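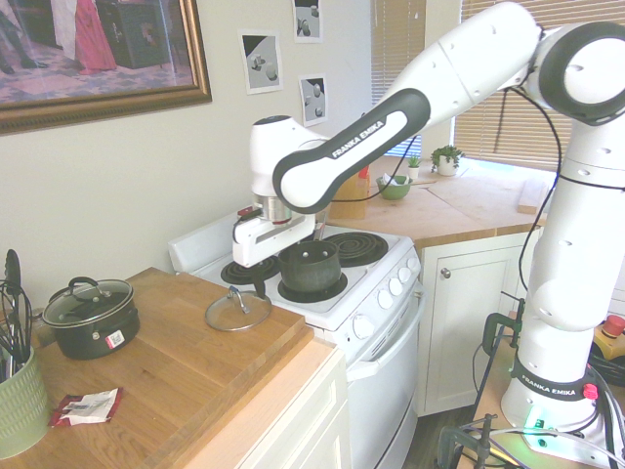 Benjamín Benítez says he was against the idea at first, and that now he mostly complains when the arm is switched off. He has cooked at the staff canteen of Weltska for years, and since spring part of the work with pots and lids goes to a robot arm beside the stove.

The company has two such arms, one in the canteen and one in a practice kitchen at its Vergara site, where new tasks are tried before the cooks see them. According to Weltska, the kitchens served 1,348 meals in July with the same staff as before.

What changed is the order of the day. The cooks now start 30 minutes later, but one of them must stay near the arm while it works — a duty that did not exist before and that is not yet in the contracts. Sebastián Medina, who speaks for the kitchen workers, wants it written down and paid. Talks on this point will continue in October.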